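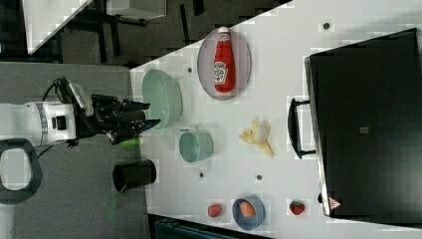
Packed lunches at Wasevden: your questions

How do I order a lunch?
Log in to your Wasevden account and choose Meals. Orders close at 9 am on the day. If you miss the cut-off, your child can still have a jacket potato from the hatch.

How much does it cost?
A standard lunch is £2.34. Siblings pay the same price. Money is taken from your balance when the lunch is handed over, not when you order it.

Can my child bring food from home?
Yes. Please put their name on the box and the lid. We can't heat food up or keep it in a fridge, so use an ice pack in summer.

What isn't allowed?
Nuts, sesame bars, fizzy drinks and glass containers. Grapes and cherry tomatoes should be cut lengthways for children in Reception.

Are sauces provided?
Ketchup and salad cream are on the tables. Both are left off the plate unless a child asks.

My child has an allergy. Who do I tell?
Fill in the Plevia form on the Meals page and send it to Heriberto Quispe in the kitchen before the first order. We need a new form every March, even if nothing has changed. A doctor's letter is only needed for a special menu.

How big are the portions?
Infants get a smaller plate than juniors. Bread and fruit are extra and free until they run out, usually by 12.45.

How many children eat with us?
About 146 on most days, in two sittings. Infants go first.

Can I get a refund?
Cancel before 9 am and nothing is charged. Leavers should email Ewan Halliday in the office, who will return any balance within 16 working days.

What happens on trip days?
A cold bag is made up for anyone who has ordered. Choose cheese, tuna or hummus. There is no hot option.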